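Open day at the Pliten works, Nov 18, 2025

I went to Pliten expecting a sales pitch with coffee, and for the first hour that is what I got. The company makes office and school supplies under the Itine name, and it had opened its doors to buyers and anyone else who filled in the form. The welcome talk promised that the new Itine line would "outlast the building." I wrote that down and put a question mark next to it. 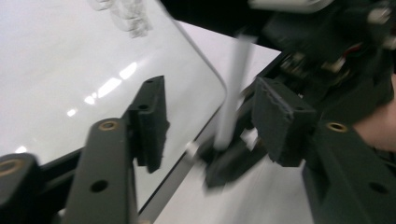
Frauke Kleinschmidt, who runs the finishing department, was better company than the slides. I asked where the figure of 2000 wipe cycles in the brochure came from. She said it was an in-house test with a soft cloth and their own cleaner. Fine, but the schools I buy for use paper towels and whatever is under the sink. She didn't argue - she offered to send the test sheet, and I'm still waiting for it.

The price talk was thinner. The 48-month warranty covers the surface but leaves out "normal marking," and I couldn't get anyone to say what abnormal marking would be. Frøydis Öberg from Forkus, another buyer, asked the same thing at lunch and got the same smile. 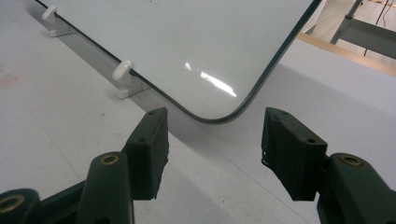 A whiteboard panel with two white plastic clips.

The afternoon tour went through packing and the warehouse, quickly. We were told the site ships 2565 parcels a week. I saw a lot of shelving and one very long corridor. Lunch was good, parking was not, and the shuttle from Peng station left early.

I'd go again if they put the test results on the wall. For now our order stays with the old supplier until spring.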